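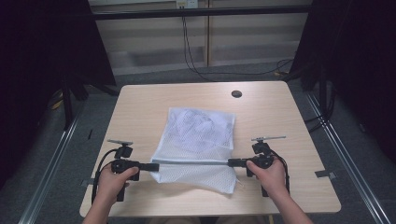

Bivari (watchmaker)

Bivari is a maker of wristwatches and watch bracelets founded by Primo Bortolotti and Cinzia Grasso. It is best known for the Ruggiero, a slim dress watch sold on a woven steel bracelet. The company has its workshop in Futthorpe, where cases are polished and bracelets are cut to length. Movements are bought from outside suppliers.

History

Bortolotti repaired clocks before he began making cases. The first Ruggiero had a cream dial and a leather strap. Designer Elisa Zanetti replaced the strap with steel mesh on the second version, and the leather option was later dropped. A limited run of 851 watches with a dark green dial was announced in September 2022.

Bracelet

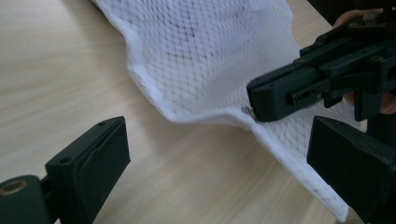
The Ruggiero bracelet is 15 mm wide at the clasp and is made in two lengths. It is woven from steel wire and closes with a sliding buckle. The openings in the weave are diamond-shaped, as in the white net fabric on the tabletop, but much smaller. The edges are pressed flat and soldered, where the fabric has a thicker folded hem.

Related models

The Tenow, designed by Rajeshwari Pinto, uses the same case with three hands and a date window.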